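Care of wood fronts, stone tops and drop-in sinks. Work from the top down, so drips land on surfaces not yet cleaned.

## Wood doors and open shelves

Dust first with a dry cloth, following the grain. Then wipe with a cloth wrung out in warm water and a drop of dish soap. Recessed panels collect grease in the grooves; a soft toothbrush clears it. Dry at once. Check the handle screws while you are there and snug them by hand – a power driver strips the holes. Empty open shelves fully twice a year and leave them to air for an hour.
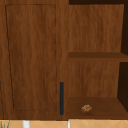 ## Granite

- Use a neutral cleaner. Vinegar and lemon dull the sealer over time.
- Test the seal with a spoonful of water. If the stone darkens within 9 minutes, reseal.
- Apply sealer thinly (I use Trelex) and buff off the excess before it dries.
- Blot oil spills. Wiping spreads them.

Speckled stone hides crumbs and dried splashes well, so run a flat palm over it after wiping. Pay attention to the strip next to the sink rim, where the caulk meets the stone. 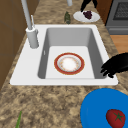 *White sink in a granite top, with the lever beside the faucet column.*

## Sink and plates

Clean the overflow slot monthly with a bottle brush, then flush it with a cup of hot tap water. Scrub the rim with baking soda paste, leave it 10 minutes and rinse.

Plates with a metallic edge need hand washing. Keep the water at 41 °C or below and use a soft sponge. Scrape off cream and frosting with a rubber spatula before the plate gets wet – fat sets in the trap and narrows the pipe. 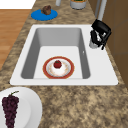 *Red-rimmed plate in the basin, dessert still on it.*

Recaulk the rim when the bead lifts or stays dark after scrubbing. Cut out all the old caulk first.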